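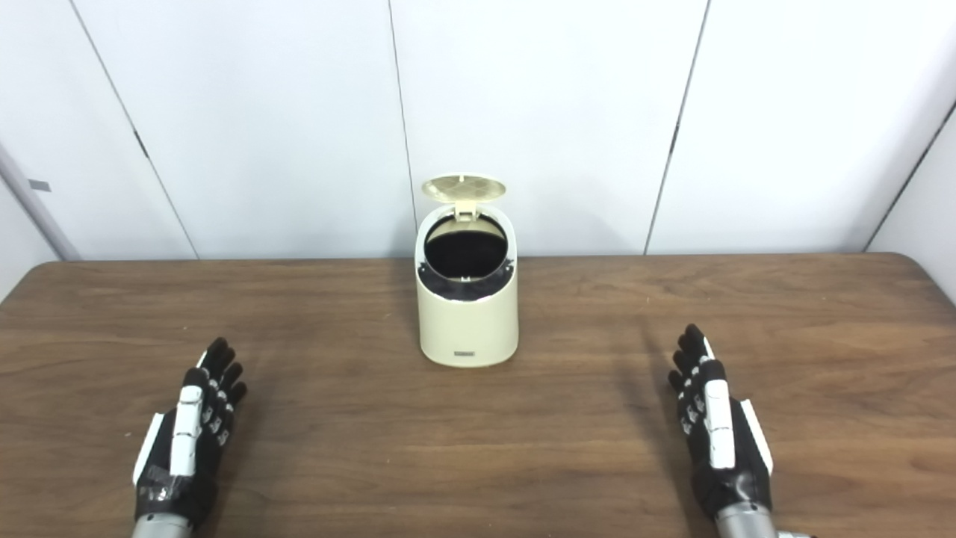
Section 4 covers what has to be bought, and in what order, before a Prenier two-arm table station can be installed. Read it before a purchase request is written. The arms and hands are quoted by Rusomer as one line item, but the table, walls, power, spare parts and task objects are not in that quote and are charged to the site. The single cream bin on a bare wood-grain table, with a hand at each side of the near edge, is a fair guide to how little has to be on the work surface for a first task. Budget for the station first. Objects can be added from local stores at any time and seldom affect the schedule.

Filed under: Guides > Robot Stations > Planning and Purchasing
Print this page | E-mail this page
Shares: 13 Comments: 2

4.1 Before You Request a Quote

Complete these steps in order. Rusomer will not hold a price until step 5 is done.

1. Write down the first task the station will be used for. One sentence is enough. Name the object, what one hand does to it and what the other hand does.

2. Decide whether the task needs fingered hands or simple two-jaw grippers. Fingered hands cost more to buy and to repair. If the first year's tasks are all pick-and-place with boxes, request grippers and leave the hand interface unpopulated.

3. Measure the floor area. Include the table, the base, the cabinet and a clear path for one person to reach the cable side of each arm.

4. Measure the door, the hallway and the elevator. The base ships in one piece and cannot be split on site.

5. Send the completed site form to the regional planner. For Jovcombe sites this is Karim Bitar. For all other sites it is Silvana Aguiar.

NOTE: Prices in this section are from the list issued 11/24/22. Use them for planning only. The written quote is the controlling document.

4.2 Budget Lines

Enter each item below on its own line. Purchase requests that combine lines are returned, and the site loses its place in the build queue.

Line A. Arms, base and controller. Quoted by Rusomer.

Line B. Hands, left and right. Quoted by Rusomer, but listed apart from Line A because the warranty term is different. Left and right hands are separate part numbers and cannot be swapped.

Line C. Spare finger set, $1,376 per hand. Order one set for each side. A station with no spare set on the shelf stops work when a single finger fails.

Line D. Wrist cables. Treat these as consumable. Order the long version if the task calls for the hand to be raised upright, and see 4.4 before choosing a length.

Line E. Table. Bought locally. See 4.3.

Line F. Wall panels or screens. Bought locally. See 4.3.

Line G. Task objects. Bought locally, in pairs. The second one stays in its box until the first is damaged.

Line H. Installer travel. Charged at cost after the visit. Do not enter zero.

CAUTION: Do not move money out of Line C to cover Line H. If travel is over the estimate, request a separate release. Spare sets ordered after installation are shipped at the standard lead time of 13 weeks.

4.3 Table and Walls

The table and walls are the parts of the station most often left out of the budget. They are also the parts most likely to be changed after the installer has left, which means the cameras have to be set up a second time.

1. Choose a table with a flat top and no raised edge. A raised edge will catch the fingertips when a hand is held low.

2. Check the top for gloss. A slight sheen is acceptable. A polished top that shows a clear reflection of the lights is not, and the cost of a replacement top or a matte film should be entered under Line E.

3. Allow for fixing the table to the floor. Locking casters are not a substitute.

4. Plan for plain, light-colored walls behind the table. Seams between panels do no harm. Posters, windows and shelves in view of the head camera do.

5. Order wall panels and table together so that they arrive before the arms. The installer cannot begin until both are standing.

NOTE: Color matters when objects are chosen. A pale object on a brown top is easy to tell apart from its surroundings. If the walls are white and the object is also white or cream, part of the outline may be lost where the object stands in front of the wall. Set aside money under Line G for a second object of the same shape in a darker color.

4.4 Reach and Cable Planning

Cable length is fixed when the order is placed. A short cable costs less but limits how far the wrist can turn before the cable is under load. The long cable leaves a loop beside the forearm and needs clear space there.

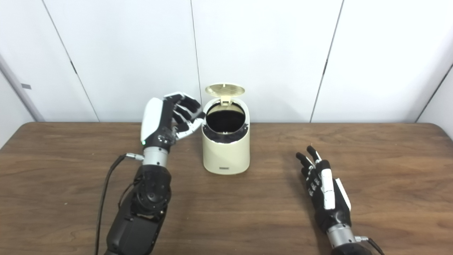 Figure 4-2. Left hand upright with fingertips close to the bin rim, lid open. Cable loop at left of the forearm.

Use this procedure to choose between the short and long cable.

1. Place the task object in the center of the table.

2. Mark the highest point either hand must reach. For a lidded bin, use the top of the lid in the open position. The rim is too low and will give a wrong result.

3. Mark the lowest point. In most table tasks this is the table surface near the front edge, where the other hand is parked.

4. Enter both heights on the site form. If the wrist must turn the palm inward at the highest point, check the box for long cable.

5. Add clearance on the outer side of each forearm for the loop. Do not place a wall panel, a post or a second table inside that clearance.

CAUTION: Do not shorten a loop with tape or cable ties. Damage caused by a restrained cable is not covered, and the repair is charged to the site.

4.5 Operating Cost, First Year

The purchase price is not the full cost. Enter the items below in the operating budget, which at most sites is held by a different office from the equipment budget.

Inspection. Each hand is inspected after every 100 hours of powered use. Site staff can do this after training. If no one on site is trained, enter one installer visit for each inspection.

Training. Plan to train two people. Lindalva Rocha runs the course at the Manríquez building in March, and places are assigned in the order that purchase numbers are received.

Wear parts. Fingertip covers, cable boots and the tape used at the palm are stocked by Rusomer and may be ordered without a quote.

Storage. Spare finger sets must be kept in a closed cabinet at room temperature. Include the cabinet if the site does not have one.

NOTE: Tasks that involve pressing on or catching under a hinged part wear the fingertips faster than plain lifting. Sites that plan to run bin, box or drawer tasks for most of the day should double the wear parts entry.

4.6 Approval and Order

1. Have the site form checked by the planner named in 4.1.

2. Attach the Rusomer quote for Lines A through D.

3. Attach one local quote each for Lines E and F. Line G needs no quote.

4. Send the set to Sandamali Siddiqui for a budget number.

5. Place the order for Lines E and F first. Place the order for Lines A through D when the table and panel delivery dates are confirmed in writing.

6. Send a copy of all order confirmations to Cauã Amaral, who assigns the installation slot.

CAUTION: An installation slot is released if the table or wall panels are not on site when the installer arrives. Travel already booked is charged to Line H.

For power and network requirements, go to Section 5.

Print this page | E-mail this page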